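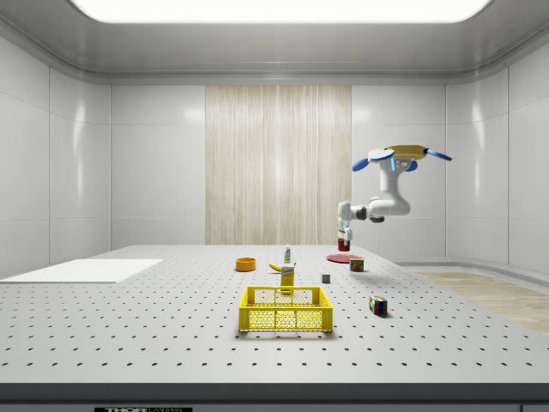
How many villain pages are still missing a biography section? 72 as of this morning, most of them minor henchmen from the Borkus films.

Villains wiki - editors' meeting, minutes
2022-11-06
Chair: Fiona Drummond. Minutes typed up fast, fix what you like.

1. Last minutes
Agreed. One correction, the Hinura page was merged in September, not deleted.

2. Page count
1122 pages now, up from 1063. Growth is nearly all stubs. Fiona wants no new stubs for characters with no lines unless they kill someone or have a name in the credits.

3. Granström
Long one. Is he the main antagonist of the second Borkus movie or only the secondary? He hires the assassins but dies before the third act - Nondthorpe takes over from there. Page has been flipped back and forth all fall. Vote: Granström goes down as secondary, Nondthorpe as main. Infobox to be locked after the change. Anyone who reverts gets a warning first, then a block.

4. Goals field
Too long on alot of pages. Keep to one line per goal, say if it failed. No "take over the world" unless he really tries to. Put the reasons in the biography.

5. Comic vs film versions
Hinura in the comics is a queen, in the film she's a tax collector with a poison ring. Two pages or one? One page with tabs for now. Look at it again when the sequel is out.
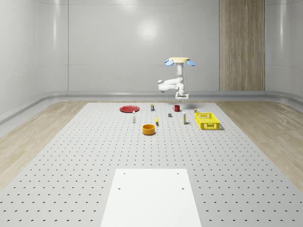
Table and robot arm, rendered view.

6. Redemption category
312 pages in it, way too many. Being sorry while falling off a roof does not count. Has to change sides and do something about it. Fiona will write up the rule and post it on the talk page before anybody starts removing things.

7. Quotes
Must be word for word from the release version. Trailer lines go in trivia. Subtitles are not a source, they were wrong twice on the Nondthorpe page.

8. Any other busness
Spoiler tags - stay on for one month after release, then off. Background color for the main page, left for next time.

Closed.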